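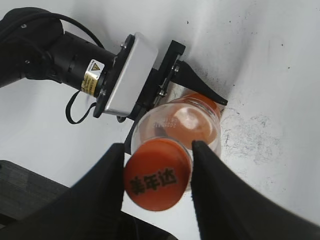 Oral History Interviewers and Transcribers Wanted

The Navarro Veterans Archive is looking for people to help record the memories of service members and their families in Catura County. The archive holds letters, discharge papers and taped interviews from both World Wars, Korea and Vietnam. Many families on the county memorial have never been contacted, and we want to reach them before the new exhibit opens in July.

We have 4 paid interviewer positions and room for more transcribers, who work from home and are paid by the finished hour of tape.

Interviewers

You will visit people at home or meet them at the Sorach branch library. Most interviews last 60 minutes, and we ask for no more than 2 a day. You will also fill out a record sheet and get a signed release before you leave. Recorders are supplied. You need a driver's license and your own car – mileage is paid separately.

Experience in reporting, teaching, social work or the military is useful but not required. You should be comfortable sitting with someone who stops talking for a while. Some of the people we interview are close to 100, and some will want a son or daughter in the room, which is fine.

Transcribers

You will type interviews word for word, including false starts and local place names. We will send a style guide and a short test recording. Please do not apply if you plan to use software and leave the result unchecked.

Training

Everyone attends one Saturday session led by Rhea Panganiban, who runs the interview program. Lunch is included and the day is paid.

How to apply

Send a one-page letter and the names of two references to Nestor Quiambao at the archive office, Kudent Building, second floor. Say which job you want and which days you are free. If you or a relative served, you may mention it, but it does not affect your application.

Letters must reach us by Wed 2 March. Late letters will be kept on file for the fall round.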